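How to compare two wrist cameras on a hand-held gripper

Contents
What you need
Step 1. Fix the things that must not change
Step 2. Mount the first camera
Step 3. Set the exposure by hand
Step 4. Check the view before you record
Step 5. Record the trials
Step 6. Change the camera and repeat
Step 7. Read the results
Questions from readers

Last June I had to choose between two fisheye cameras for a hand-held gripper. Both makers promise a very wide view, and on paper the two cameras are almost equal. On the table they are not equal. I made the comparison two times, because the first time I did it badly, and in this page I describe the second way. It needs one long afternoon. I started on a Saturday after lunch and finished before dinner, with one break for charging.

The cameras are the Kan and the Brurmont. The gripper is a Stondham hand-held with two soft fingers, and the logging software is Jamolent. If you have other equipment, the steps stay the same and only the menu names will be different.

What you need

One hand-held gripper with a camera plate.
The two cameras, each with its own lens already focused.
One cable that is long enough to let you walk to every side of the table. A short cable pulls on the gripper and you will feel it in your wrist.
A table with a plain top.
A few objects of different kinds. I recommend one hard object with a clear edge, one soft object which changes its shape, and something thin like a cable.
Masking tape and a pencil.
A printed checkerboard for the calibration.

Step 1. Fix the things that must not change

In my first attempt I changed the camera, and at the same time I opened the curtain, moved the table a little and used a newer version of the software. After that I could not say which change made the pictures better. So please begin with this step even if it is boring.

Put small pieces of tape on the floor at the table legs. Put tape also on the tabletop where each object will start, and write a short name on the tape with the pencil. Close the curtains if the sun moves across your room. Turn on all lamps that you will use and leave them on until the end. Turn off automatic updates in Jamolent (Settings, then General, then Updates).

Write down the software version, the lens name and the cable you use. I write it on paper, and I take the paper to the next step.

Step 2. Mount the first camera

Unscrew the camera plate on the Stondham and turn it so that the arrow points to the fingers. Put the camera on the plate and tighten the two screws only with your fingers at first. Then close the gripper completely and look at the live view. The fingertips should meet near the middle line of the picture. When they do, tighten the screws with the small key.

Pay attention to the height. The Kan has a thicker body than the Brurmont, so the lens sits further from the fingers. I put a 2 mm spacer under the Brurmont to make the lens heights the same. Without the spacer you compare two heights and not two cameras.

Lead the cable along the handle and fix it with a strap at the bottom. Leave a small loop before the plug, so that a pull on the cable does not arrive at the camera.

Step 3. Set the exposure by hand

Automatic exposure is pleasant for normal video, but for a gripper it is a problem. When the hand goes down to a bright tabletop, the camera makes everything darker, and the object changes its color in the recording. When the hand goes up again, the room becomes too bright for a moment.

Open the camera panel in Jamolent and turn off auto exposure and auto white balance. Hold the gripper over the middle of the table, at the height of your elbow. Lower the exposure until you can see the edge of a white object on the table. If you cannot find this edge at any value, your lamp is too strong or too direct, and it is better to turn it to the ceiling.

Use the same procedure for both cameras. The numbers in the panel will not be the same, because each sensor has its own scale. I needed 11 for the Kan and 18 for the Brurmont. Do not copy my values, they depend on the lamps.

Step 4. Check the view before you record

Now do the calibration with the checkerboard. Move the board slowly to the center, then to all sides, and then very close to the edge of the round image. Most people stop too early and leave the edge empty. The software will still give you a good score in this case, but the distances near the edge will be wrong.

After the calibration, hold the gripper above the table and look for these points:

The complete tabletop should be inside the view when the hand is at starting height.
Straight things in the room will look bent. This is normal for a fisheye lens and you should not correct it in the recording. Keep the raw image and correct a copy later if you need it.
The black area outside the circle should be the same on all sides. If it is wider on one side, the lens is not centered on the sensor and you must send it back or adjust it.
Shiny surfaces should still show some detail. Thin transparent plastic is a very good test for this, because it has only its folds and its reflections to show where it is.

Step 5. Record the trials

I made 73 trials with each camera. You can do fewer, but do the same number for both, and do them in the same order.

One trial is: start from the tape mark, go to the object, close the fingers, lift it, put it down on the other mark, open the fingers, go back. Try to move at the speed of a person who clears a table after a meal. Very slow movement hides the motion blur, and then both cameras look excellent.

Press the record button before you move and wait for one breath. Do the same at the end. These quiet moments help you later when you cut the files.

For soft objects, shake them a little between the trials so the shape is new each time. For cables, drop them from a low height and do not arrange them. A cable which lies in nice order is too easy for the tracker.

Mark every trial in Jamolent with the letter G (good), L (tracking lost) or D (object dropped). Do it immediately. I tried to do it in the evening from memory and it was not possible.

Step 6. Change the camera and repeat

Save the first session under a clear name, for example kan_table_01. Disconnect the cable at the gripper side, change the camera, put the spacer in or take it out, and repeat from Step 2. Do not skip the calibration. Also when the two lenses have the same name on the box, they are not the same lens.

Let the second camera run for some minutes before you start, so it has time to warm up.

Step 7. Read the results

Open both sessions side by side (File, then Compare). Look first at the number of L marks. Lost tracking makes the trial useless, even if your hand did everything well. Then look at the D marks. These are mostly the fault of the fingers or the person, so if one camera has many more of them, check if you became tired in the second half. I had this problem and I repeated part of the session the next morning.

After the marks, look at the pictures with your own eyes. Take the moment just before the fingers close and stop the video there. Can you see the rim of the object, and can you see the gap between the finger and the table? With the Brurmont I could see the gap more often. With the Kan the colors were closer to the real ones, and thin black cables were easier to follow on a bright surface.

In my case I kept the Kan, mainly because I work a lot with cables. For bottles and boxes I would take the Brurmont. Both are good cameras and you will not be unhappy with either one if the exposure is set correctly.

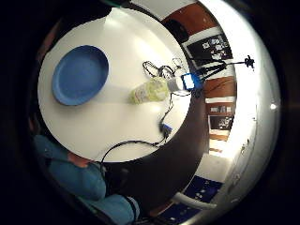 Questions from readers

How often should I repeat the calibration if the camera stays on the gripper?
Once at the start of each recording day is enough for normal work. Repeat it also after the gripper falls or hits the table hard, and every time you loosen the screws of the camera plate, even if you only loosen them a little.

Can I use the same spacer for other cameras?
It depends on the body. Measure from the camera plate to the front of the lens for each camera, and take the difference.

My recording stops after a few minutes. What is wrong?
In most cases it is the power. Try a different port first and then a different cable. If you use an adapter in the middle of the cable, take it out for a test and connect directly. Then check the free space on the disk, because Jamolent stops without a message when the disk is full.

Should the person who holds the gripper wear something special?
Use plain sleeves that are not very loose. A wide sleeve can hang into the view when you reach to the far side.

Next page: Choosing the fingers for the Stondham gripper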